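Workshop notebook, Drernden disc
November, started 9:40 in the morning

Continued with the subtitles for "Clostelano". Yesterday's file from Kusum Dixit is in the shared folder, in the directory for reel two. I took the old file out so that we do not mix them again.

State when I began: picture is locked, sound is locked, English subtitles are translated but the timing is still from the old tape.
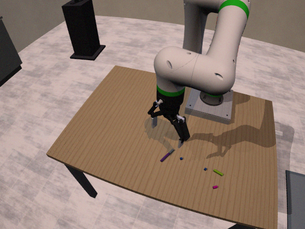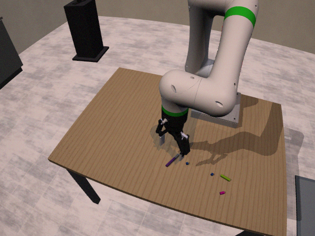
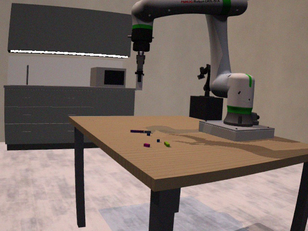
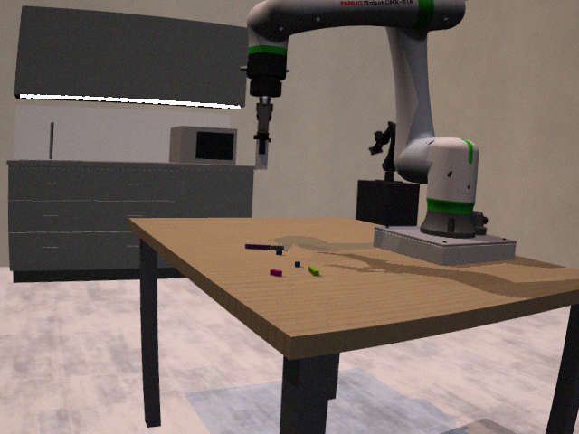

First task was the offset. The old tape has a distributor logo at the start and our scan has not, so every line comes too late. I moved the whole file and checked the first spoken line (the ticket seller, "You are early"). It was good. Then I checked the last line of the reel and it was again late, by almost one second. So it is an offset and also something else.

Jacinto Escobedo thinks there is a missing piece in the tape at the reel change. I looked at both versions side by side. He is right. In our scan the mother closes the window and then we see the street for a moment before the bus comes. On the tape the street is gone. I cut the subtitle file at this place, at frame 3,302 of reel two, and moved the second half separately. Now the last line sits well.

Note for Kusum: please do not use the automatic stretch in Ponce for this. It makes the start and the end correct and everything in the middle a little bit wrong, and one sees it only in the fast dialogues. I lost most of a morning with it on reel one.

11:15. Reading speed. Several lines in the courtroom are too long for the time they stay on the screen. The judge speaks very fast and the translation keeps every word. I shortened these:

"I would ask the witness to kindly repeat what he has said" is now "Please repeat that."
"It was not me who left the gate open on that evening" is now "I did not leave the gate open."
"One hundred times I have told you this" stays. I tried "I told you 100 times" but numerals look ugly in the mouth of an old man.

I am not sure about the song at the wedding. The tape has no subtitles for it. Jacinto wants it translated, he says the second verse already tells who took the letter. I listened to it again with headphones and I agree that it matters for the story — a viewer who does not know the language will be surprised in the last reel for the wrong reason. Kusum will make a draft, in italics, up to 2 lines on the screen.

Lunch.

14:00. Tested a burned disc on the old player and on the new one. On the old player the letters with accents are shown correctly, but the italics are too thin and the white is difficult to read in the snow. Made the black outline stronger. Better on both. In the menu, the button "Scenes" goes back to the first page when it should stay on the second. Not my part, I wrote it on the list for Jacinto.

Rader asked by mail for the short text on the back cover. The version they sent gives away the brother. I crossed out the last sentence and sent it back. They also write "thriller", and for me it is more a family drama with a crime inside, but this I left to them.

Open:
— wedding song, draft from Kusum
— names in the end credits, two spellings of the camera assistant, ask which is in the contract
— reel three has the same logo problem, check the reel change before moving anything
— new test disc when the menu is repaired

Saved as reel2_timing_b. The version without b is wrong, please do not open it.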